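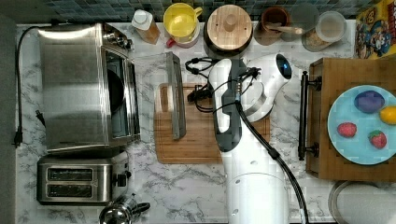

Kitchen Arm Project: Spring Gallery

Robotics club, second semester. Putting pictures up as people send them, so check back. Most of this was typed on the bus, sorry in advance.

Quick background for parents: the club has been at the kitchen task since November. Arm picks up a piece of play food, moves it, puts it down. Repeat. The goal for the year is 1,000 logged tries, good and bad ones both. Bad ones count! Please stop deleting them.

Counter setup, arm over the cutting board
Glass baking dish on the board, toy lemon, strawberries and the purple one on the blue plate over on the tray. Toaster oven and toaster on the left side. Glass is the hard part for us, the depth readings go all over the place near that dish. Jasmina Dervishi wrote the filter we use now and it helps some.

Notes to go with it

Strawberries are worst. Leafy tops snag, grip slips. Lemon is easy, everybody wants the lemon. Take turns.

Cable: check the slack before you home the arm. Every time. Same goes for the loop up by the gripper.

Team names for the showcase are Vernano and Wirnport. Vernano does the pick code, Wirnport does the place code. If you dont know which one you're on, ask Iwona Tomaszewski.

Logs: last 200 tries still need labels. Put your initials in the first colum, not the last. Date too.

Showcase is Friday, April 12, 2024, doors at 6. Each team gets one live run and one backup run. Wear the club shirt if you have it. Families welcome, little kids too, just stay behind the tape when the arm is on.

More pictures coming from the Wirnport table once I get them off Iwona's phone. Got some of your own? Send them full size please, the ones from the group chat come out blurry.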